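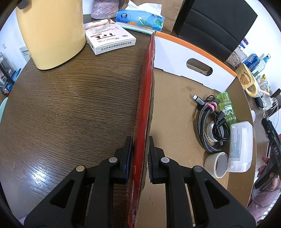 Willwood Robotics Club, minutes of the July meeting
Friday, July 16, 2021

Me on minutes again, as my handwriting is apparently the only one we can all read. We started late because half of us were still finishing crisps, so I've left the first ten minutes out.

Last time's minutes: agreed, with one correction. I'd written that the Mernero entry form was done. It was not done! It is now, and I have the email to prove it.

Tidying task. This took up most of the evening. For anyone who missed June, the Mernero round asks each club to teach its arm to put a jumble of household bits into a cardboard box, and we teach ours by doing the job ourselves with the hand grippers, over and over. We're on 736 good runs so far and want 3000 before the September deadline (I went a bit quiet when I heard that one). We threw out 33 from last week, mostly ones where somebody let go too early or chatted to a mate halfway through and forgot which item was next. I was responsible for more of those than I'd like.

We talked for ages about how to hold flat things. I said pinch them across the thin way every time, and most people came round to it, though there's still a camp that likes going in from the corner. We'll all do it the thin way until the end of the month and then look at the numbers again. Small round things are still the worst, and the cable needs its strap done up before each run, please, please, please.

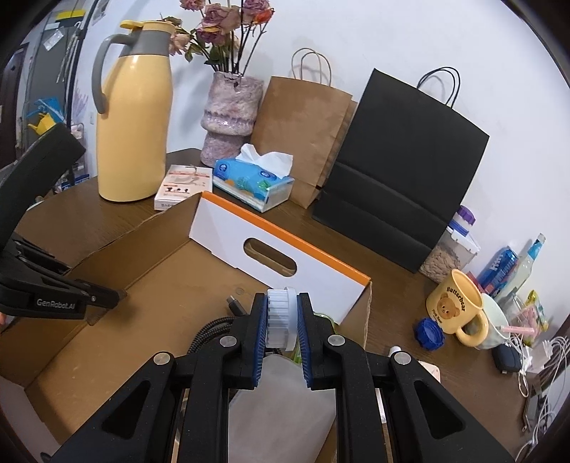
How should we pick up bottle caps and lids?
On edge, with one pad on each side, and gently. Lift straight up before moving across, and if it slips, put it back where it started and begin the run again.

Software. The Tutance update is on both laptops. It saves faster but it has moved the delete button right next to the save button, so go slowly. I'll write to them about it.

Money. We have over 100 pounds in the tin after the cake sale, which pays for spare grip pads and the bus to the Suksawat Hall heat. I also asked for a second extension lead and got a yes, hooray.

Any other business. Somebody wants a club T-shirt. We all want a club T-shirt. Designs to me by the next meeting, two colours at most, and no more robots wearing top hats.

To do before next time:
Me: email Tutance, buy pads, book the bus
Older group: sort the runs still waiting to be checked
Everyone: at least one evening on the grippers

Next meeting same room, same time, and it's the younger group's turn to bring biscuits.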